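Fuller Housewares Customer Care
Ticket 812
Subject: Utensil holder, "free-draining" claim
Opened by: Kalliopi Dervishi
Status: Reopened
Last update: August 26, 2025

Original message

I bought your white plastic utensil holder in May. The listing says it drains freely and keeps wooden utensils fresh. Mine smells. The chopsticks come out with gray ends and the tablecloth under the base gets a damp ring. I wash everything properly, so please don't start there. What is the draining part supposed to be doing?

Reply from Fuller support

Thank you for reaching out. Moisture at the base is usually caused by overfilling. Please remove half of the utensils, wash the holder in warm soapy water and let it air dry overnight.

Kalliopi Dervishi

I don't see how overfilling makes water. But fine, I did it. Took everything out, washed it, left it upside down overnight. I put back some of the chopsticks, the ladle, the big spoon, a fork and a smaller spoon. The smell was back before the week was out. The ring too.

I also tried the folded dishcloth trick from the Flinow kitchen forum, where you stand the holder on a cloth and change it daily. All that did was move the damp from the tablecloth to the cloth. I now had a wet cloth to deal with as well.

Your product page says the slots "promote airflow on all sides." The slots are in the side. Water goes down. I would like someone to explain that to me before I'm asked to buy a drip tray, which I notice you sell.

It lives on the kitchen table, on the pink flowered cloth, with the condiments on the counter behind it. I'm not moving it next to the faucet. There's no room over there and I want the forks where we eat. 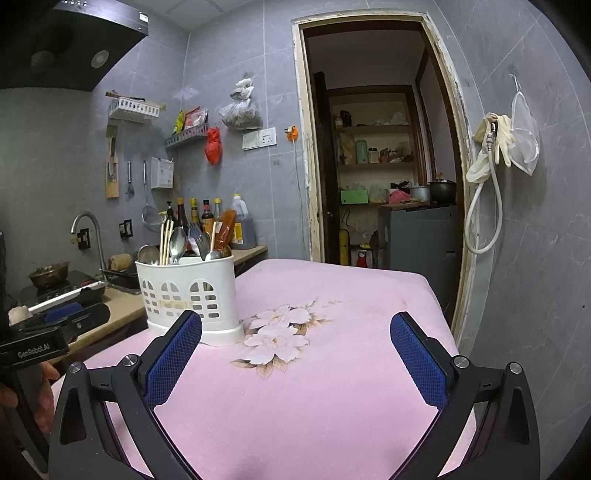 Delić: I had the same complaint with mine and went through the same replies. Before you do anything else, pour a little water in with the holder empty and see where it goes. On mine it sat in the bottom. The wide base looks as if it ought to drain, but there was a raised lip inside and the lowest slots started above it. Support never mentioned the lip. Also, are you putting the chopsticks in straight from the rinse?

Kalliopi Dervishi

Yes, straight from the rinse. It's sold as free-draining. If I have to dry them by hand first, I could keep them in a drinking glass.

I did the water test. Poured in 50 ml over the sink and waited 16 minutes. A few drops came out of one side and the rest stayed put. I tipped what was left into a measuring cup and it was nearly all of it. So there is a lip, or something like one, and the base holds water. Then I dried the holder out with a paper towel, towel-dried the utensils and used it that way for several days. No ring. Chopsticks still gray at the ends, but I suppose that doesn't reverse.

Reply from Fuller support

We're glad to hear the issue has been resolved. We recommend drying utensils before storage. This ticket will now be closed.

Kalliopi Dervishi

Reopening. It isn't resolved. I'm doing the draining myself with a dish towel. Either the description is wrong or the base is. Your own care sheet, page 2, says "place washed utensils directly in holder." Which one do I follow?

Reply from Fuller support

We have passed your comments to our product team. We can offer a replacement from a newer batch, or a refund on return of the item. Replacements ship from our Sultisach warehouse.

Kalliopi Dervishi

Does the newer batch have a hole in the bottom? If you can't tell me, I'll take the refund. I'm not paying return postage either way. In the meantime I've put new chopsticks on my list and the old ones are going in the trash.

Waiting on: Fuller product team (base drainage, newer batch)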